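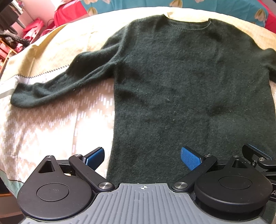 Pimell Hand Gripper, two-finger, by Toretti

Quick page update after the open day, November 7, 2018. Full spec sheet to follow, Torben is still typing it up.

What it is: a gripper you hold yourself. No arm needed. You do the job, it records the job, the arm learns from it later. Parallel linkage on both sides, ribbed gray center body, blue textured pads on the fingers. Weight 833 grams without the cable.

What we showed: folding a sweater on a bed. Dark green, fuzzy, sheds a bit. Picked on purpose, stiff cotton shirts are too easy and everybody demos those. Rumpled bedspread underneath, also on purpose. Soft on soft is where cheap pads slide off or grab the bedspread too.

Gerd ran the first round, then visitors had a go. Most people squeeze too hard at first. Light pinch, lift, move, let go. Slow down on the sleeves, thats where the folds go wrong. And don't swing the thing around between grabs, fast turns blur the recording and you end up throwing the take out.

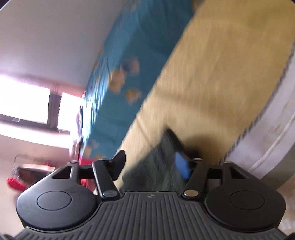 Pads and spares

Pads are a wear part. Rated for 2,000 grabs on knitwear, longer on smooth cloth. Wipe them after fuzzy stuff, lint builds up in the texture. Screws on the links: check before each session, snug, no glue.

Order the pads as a pair. Old pad one side, new pad other side = fabric twists.

Folding order we use

Sweater flat, neckline away from you. One sleeve across the body, then the other. Then sides, then bottom up.

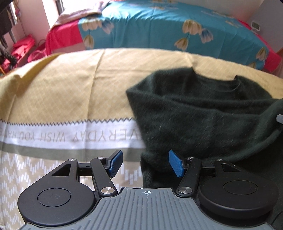
Keep the sleeve fold loose at the shoulder or it springs back when you open the fingers. Bastian pulls his tight and then has to redo it every time. Same order every take please, mixed orders are a pain to sort afterwards.

Demo set has 1,327 takes so far, almost 300 from the open day. Buyers of the Pimell get acces on request. Next open day is in May, towels probably.

Comments (3)

Finn Görtz
Do the pads fit the older Peris body?

Torben Lindemann
Finn, no. Different screw spacing. Adapter is on the list.

Rainer Kuhlmann
Tried it on the sweater, second go was much better than the first. Bit heavy on the wrist after a while. Is there a strap?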